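Section 4. Recording tidy-up examples in a furnished room

Read section 3 (charging and pairing) first. Most of section 4 concerns the floor-level jobs in the Tritotov task list: picking up litter, gathering packaging, bringing things to a bin. The sales page for Tritotov says the learner "picks up your habits in an afternoon". We have not seen it do so. Plan on several afternoons, and do not believe the progress bar until you have done the check in 4.5.

4.1 Before you start

1. Start Fakideo Recorder on the laptop and wait for the wrist view to appear. If it stays grey for longer than 40 seconds, close the program and open it again. Pressing Refresh does nothing in this version.

2. Choose the task from the list. Do not type your own task name. The learner treats "pick up tissue" and "pick up tissues" as two separate jobs and will split your examples between them.

3. Set the session length to 19 minutes or less. Longer sessions are accepted, but the operator gets careless towards the end and the learner copies carelessness very faithfully.

4. Walk the room and move anything you would be sorry to see dragged. Leave the ordinary furniture where it is. A cleared room gives clean recordings and a robot that is lost among chair legs.

Note: The Recorder will offer to "auto-balance" your examples. Decline. It throws away recordings by a rule we have not been able to get anyone to explain.

4.2 Soft film and wrapping

Plastic film is the item most often recorded badly. It slides, it changes shape, and it shines in a way that confuses the grip estimate. The figure shown in the corner of the Recorder (Grip 0 to 100) should be ignored for film altogether. Watch the fingers.

1. Bring the gripper in low and slowly, with the fingers open.

2. Close on a gathered part of the film. A grip on a single flat layer may hold for a moment and then let go, and the Recorder will have marked it as a success by then.

3. Pause for a slow count of two before moving off. The pause tells the learner where the grasp ends and the carry begins.

4. If there is something bulky inside or under the film, carry on, but tag the example "mixed load".
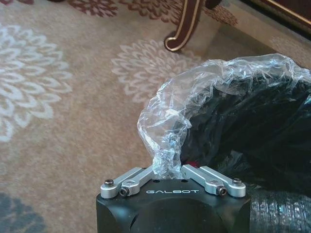
One reader of the previous edition objected to step 4: tagging mixed loads had tripled the time spent at the keyboard, and the learner dropped wrapped things just as often afterwards. Could the tag be left out?

It can. The tag is used by the Zundia trainer and by nothing else. If you train with Frei, skip it and save yourself the bother. If you train with Zundia, keep tagging, though we would like to see better evidence that it helps. The only test we know of was run on 8 recordings, too few to settle anything.

Caution: Never tug film that has caught on furniture. Open the fingers, back away and start a new example. Mark the old one "abandoned". Do not delete it, as the numbering will slip and the Recorder will attach the wrong video to the wrong arm movements. This fault has been reported and is still there.

4.3 Choosing the view of the room

The learner sees only what the wrist camera sees. People forget this, stand up, look across the room and steer by their own eyes. The resulting example teaches the robot to know things it has no way of knowing.

1. Sit where you cannot see the target directly. Use the laptop screen only.

2. Begin a bin example with the bin somewhere in view, then vary the distance and the side you come from.

3. Change the light at least once in a session. Draw a curtain or switch on the ceiling light between examples, never during one.

4. Let the background be busy. The trainer's guide asks for "neutral surroundings", and we think it is wrong. Homes have rugs with flowers on them and tables with curved legs.
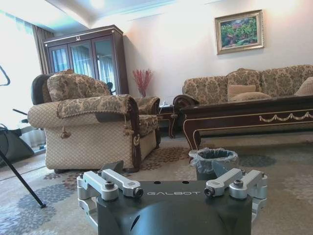 5. Every tenth example, turn the base a quarter turn before starting. Without this the learner ties the job to one wall of the room and will hunt for that wall when moved elsewhere.

Note: A bin with a liner should be recorded with the liner in place. The rim changes shape as it is knocked and leaned on, and a bare bin will not prepare the learner for it.

4.4 Paper on carpet

Crumpled paper is easier than film and for that reason tends to be over-recorded. The trainer reports high scores on it very early. Treat these as a sign that the examples are too much alike.

1. Drop the paper from standing height. Placing it by hand gives tidy, similar heaps.

2. Line up so that the paper sits between the open fingers, and stop.

3. Check that both fingertips are in view. If one is hidden, back off and come in again within the same example. Corrections are worth keeping. 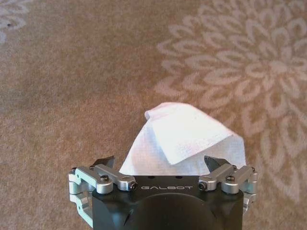
4. Close, lift a hand's width, and hold for a count of two as with film.

5. Use a fresh heap after every few examples. Paper that has been gripped many times goes limp and stops behaving like litter.

Caution: On patterned carpet the learner may reach for pale shapes in the weave. Record some examples in which the gripper passes over the pattern and picks up nothing, and end them with the "no target" key. The quick-start card leaves this out.

4.5 Checking what has been learned

Do not rely on the readiness score. A set of 2896 examples can show "Ready" and still fail on the first sheet of paper that lands under a chair. Check by hand:

1. Move the robot to a room, or at least a corner, that appears in none of the recordings.

2. Put down one item of each kind you have recorded.

3. Run each job with the Recorder off. When it is on, the software quietly uses a slower and safer motion setting, which flatters the result.

4. Write down every failure on paper before changing anything. Note the item, the side of approach and the light.

5. Record new examples for the failures only. Then repeat from step 1 in a different corner.

If the same job still fails after three rounds, more examples of the same kind are unlikely to help. See section 6 for camera alignment and section 7 for worn fingertips, both commoner causes than the makers of the trainers admit.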